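The shirts that come back

At the Ovdale works the day shift starts at 6.30 with the returns cage. Tablecloths come first, then kitchen whites, then whatever the hotels have put in the wrong bag. Tiina Väisänen has run the sorting floor for 4 years and can tell a restaurant by its stains.

Textile rental is an old trade that few diners think about. A napkin belongs to the laundry, is lent out for an evening and goes back in a van before breakfast. Skimer, which owns the Ovdale site, supplies 134 restaurants and small hotels along the coast, and its margin depends on how many washes it gets from each piece.

For plain cotton napkins the figure used to be 36. It is now almost double that, mainly through cooler washing and less bleach. "We were wearing them out ourselves," says Väisänen. "The customers hardly came into it."

The repair room opened in April. Noemi Cocco and Tharindu Saha mend hems, replace press studs and cut down tablecloths that are past saving into smaller ones. A burn near the edge can be trimmed off – a burn in the middle usually means cleaning cloths.

Staff clothing is harder. Sweatshirts stretch at the cuff long before the body wears thin, and a new cuff takes longer to sew than a new hem. Cocco would like suppliers to leave more cloth in the seams. 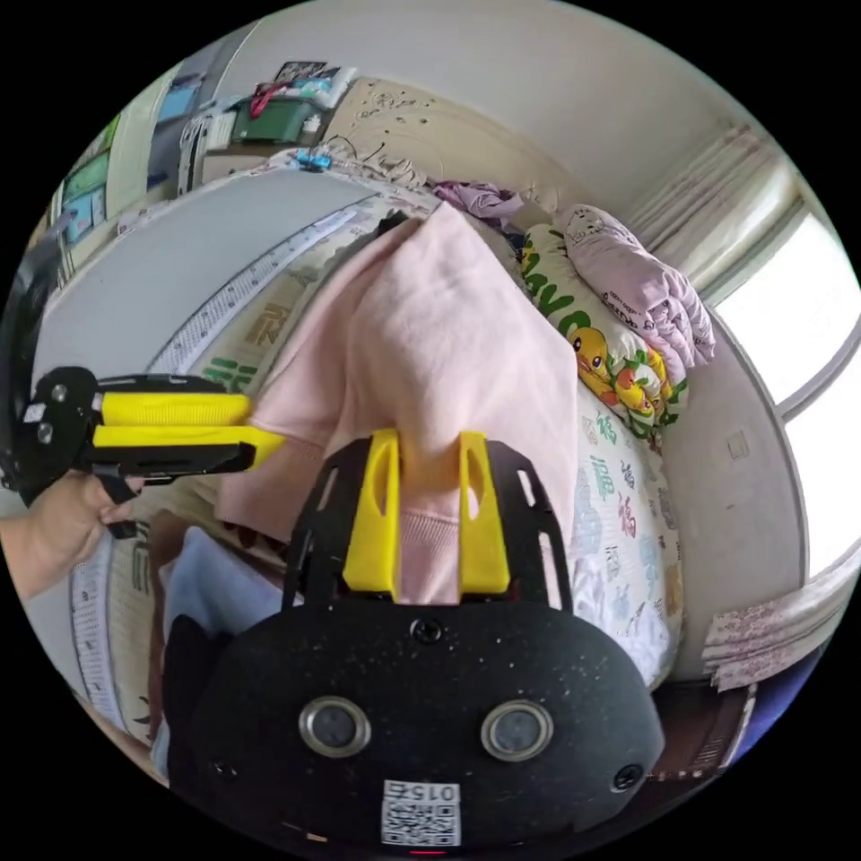
Pale pink sweatshirt, lifted in a fold

Chak-lun Lau, who buys for the company, has asked two mills for samples with wider seams. The first batch is due before the summer season, when the vans go out twice a day and the cage is full again by mid-afternoon.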